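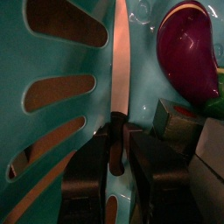 **Ticket 23: right gripper loses the knife on the way out of the basket**
Project: Kekana (toy kitchen, two arms)
Opened by: Gizella Jakab
Status: open, but so much better than this morning!

**Problem**
The right arm picks up the toy knife by the handle, lifts, and the handle rotates between the fingers. Sometimes the knife drops, sometimes it just swings and catches a slot in the basket. Other toys are fine. We need this working before the Oltport student showcase in May.

**Log**

10:15 Ran 20 picks with the old settings and got 4 clean ones. Ouch. The failures look the same to me, the handle turns as soon as the blade touches the plastic.

10:50 Raised the close force in the Skanura config. No change, except the fingers now squeak. Put it back.

11:30 Watched the replay at quarter speed (do this, it's so worth it!). The fingers close too near the butt of the handle, so the blade has all the leverage. Moved the grasp point up toward the blade.

11:45 First two tries went straight up and out. I may have yelled. Third one clipped the rim.

1:20 Changed the lift so the wrist goes straight up before it moves sideways. Also slowed the first part of the lift. Full reset of the table, everything back to start positions.
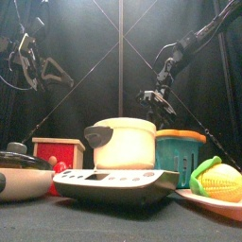 *Both arms over the table, right gripper by the white pot, basket behind the cooker.*

2:05 New batch of 20 with the new grasp point and the new lift. One drop! The one drop was a knife I'd put in with the handle under another toy, so I'm counting that as a separate bug.

2:40 Retrained on the cleaned-up demos, 3,000 steps. Loss looks good, haven't tried it on the arms yet.

**Still to do**
- Try the new checkpoint with the basket turned the other way
- Handle-under-toy case (open a new ticket, please don't add it here)
- Ask the Ketbridge team what finger pads they use, theirs grip round handles really well
- Put the old config back in the repo under its own name, I overwrote it, sorry

If you're in the lab tonight, please run another batch and paste your numbers below. Leave the lift speed alone for now!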